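How Does a Robot Learn to Put the Groceries Away?

By Seija Hakala
200 shares | 7 comments

Think about the last time you helped put away the shopping. You reached in, grabbed something, and set it where it belonged. Easy! You probably talked the whole time and never once thought about your fingers.

Now imagine you have never picked up anything in your life. You don't know that a tomato squishes. You don't know that a bag flops over if you lean on it. You have two arms, two eyes made of glass, and a grown-up who really, really wants you to tidy the table.

Welcome to the life of a young robot.

A team called Dindulel is trying to find out the best way to teach robots this kind of job. The leader is Raili Kokkonen, and her big question sounds simple: should a robot practice the same thing over and over, or should it practice with lots of different things?

First you need to know how the teaching works. Nobody types "move your elbow up a bit, now a bit more." That would take forever. A person guides the robot's arms through the job while the computer saves everything: what the camera sees, how each joint bends, when the fingers open and when they close. One try from start to finish is called a demonstration. It's a lot like a grown-up holding your hands the first time you crack an egg, except the robot keeps a perfect diary of it.

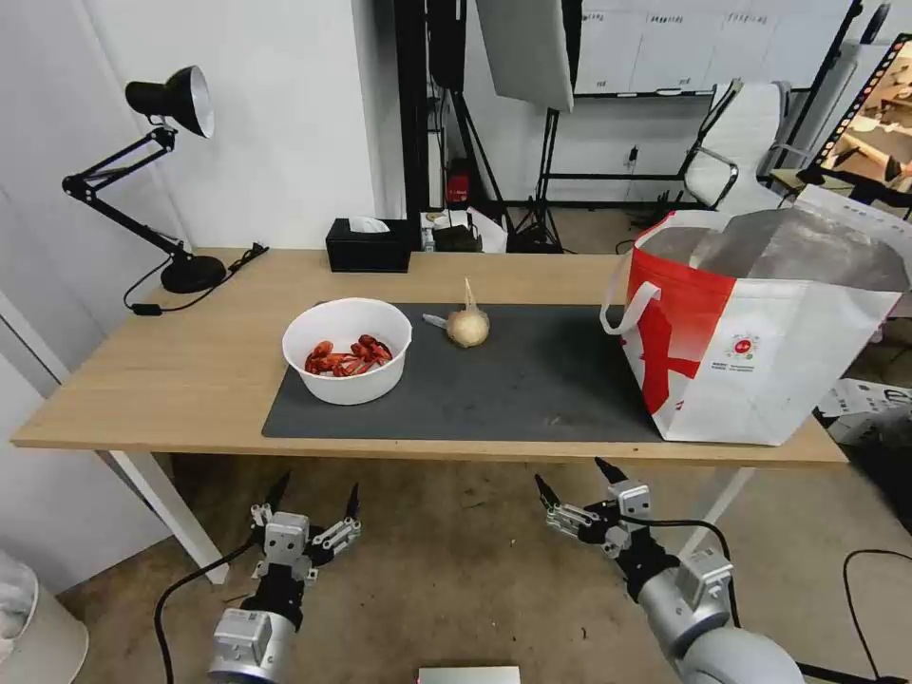 Food makes wonderful practice, because food is so awkward. A box has flat sides and nice corners. Crayfish have claws and curled tails, and they get tangled up with each other. A bulb with a dry stem on top is round and lumpy and would love to roll away. And a shopping bag is worst of all, because it can change shape every time something touches it!

So the team set up a contest between two robot "brains." (A robot brain is a computer program that looks at the camera picture and decides how the arms should move next.)

The first brain was named Tesotley. It learned from 1000 demonstrations, and every one of them used the same few objects in the same spots on the table.

The second brain was named Adomaitis. It got 1000 demonstrations too, so the contest was fair. But its lessons were all mixed up. The bowl moved. The bag moved. The food kept changing, and so did the lamp and the other stuff lying around.

Which one would you bet on? Take a second and pick before you read any further.

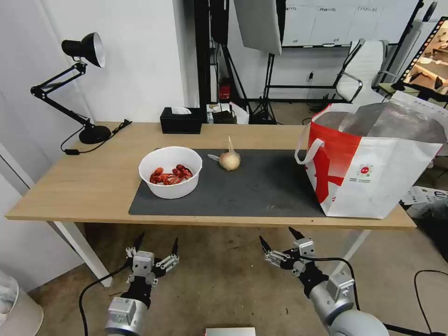 Scientists have to make a guess before they test, too. The guess is called a hypothesis (say it like this: hi-POTH-uh-sis). Raili wrote hers on a sticky note and put it inside a cupboard door. She guessed that the mixed-up lessons would win, but only by a little.

Then came the tests. Each brain got 200 turns at the table. Half of the turns used objects it had practiced with, and the other half used objects it had never met before.

On the objects they knew, Tesotley did better. It was quick and smooth and it hardly ever dropped anything. Adomaitis was slower and sometimes stopped for a moment before closing its fingers.

On the new objects, everything flipped! Tesotley reached for the places where things used to be and closed its fingers on plain air. Adomaitis still made mistakes, plenty of them, but it aimed at the right thing far more often. When it missed, it usually opened up and tried again.

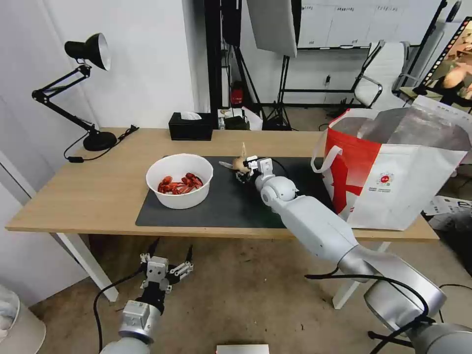

Raili's colleague Vilja Lehtinen compares it to learning a song. If you only learn which piano key to press, first this one, then that one, you can play your song beautifully — and that's the only song you've got. If you learn to read notes, you'll be clumsy for a while. But you can open any songbook.

The method still has problems. Mixed-up lessons take much longer to record, since a person has to change the table between tries. Soft things are still hard. And the team doesn't know yet what would happen in a real kitchen, with a dog underfoot and somebody asking where the cereal is. They want to try that next, starting in November.

TRY IT YOURSELF

You need 2 people, a blindfold, a bowl, and some things from the kitchen that aren't sharp or breakable.

Put on the blindfold. Your partner guides your hand from one object to the bowl, and you do it 7 times with the object in the same place. Now your partner quietly moves the object somewhere else. Try it alone. Where did your hand go first?

Next, start over with a new object, and have your partner move it before every single practice. Does your hand start to search instead of just reaching? Write down what happened both times, and swap places so your partner gets a turn as the robot.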